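5.2 Silent grip loss during wiping

So let me tell you about the failure that ate most of our April. We had Kekeck, our wiping policy, cleaning marker off a white table, and the log kept saying everything was great. Out of 81 runs, 13 got marked as done with ink still on the table! The arm went through the whole motion, the force reading looked fine, and the policy moved on as if the job were finished.

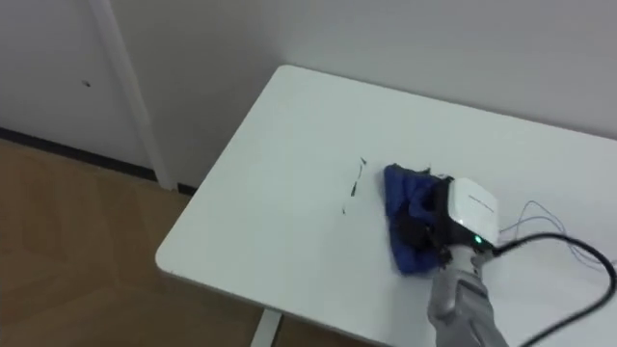

My first guess was the force threshold (it's always the threshold, right?). I raised it and got nothing for my trouble except a fault stop from Nulimia, our safety layer, which trips at 30 newtons. Two of those stops came back to back, and I went home early.

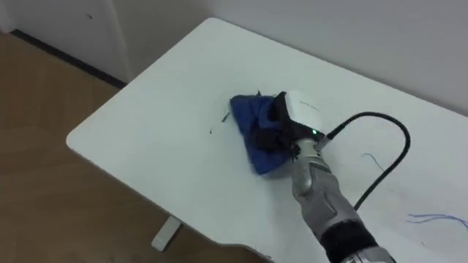 What the replays showed me was simpler. The finger pads were pushing straight on the table through a thin fold, so the force sensor was happy while most of the fabric did no rubbing at all. Force alone can't tell those cases apart, and we had no other check.
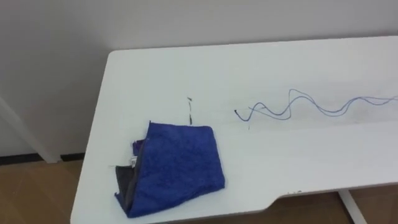 Figure 4. Table and cloth, wiping task.

The fix we tried next was a look at the table before calling a run done. I figured that would be easy, and it wasn't. A long wavy scribble like the one in Figure 4 is no problem, but the short dashed line nearly touches the cloth, and our ink detector kept merging the two into one dark blob. We now mask the cloth with a small margin and check that strip separately.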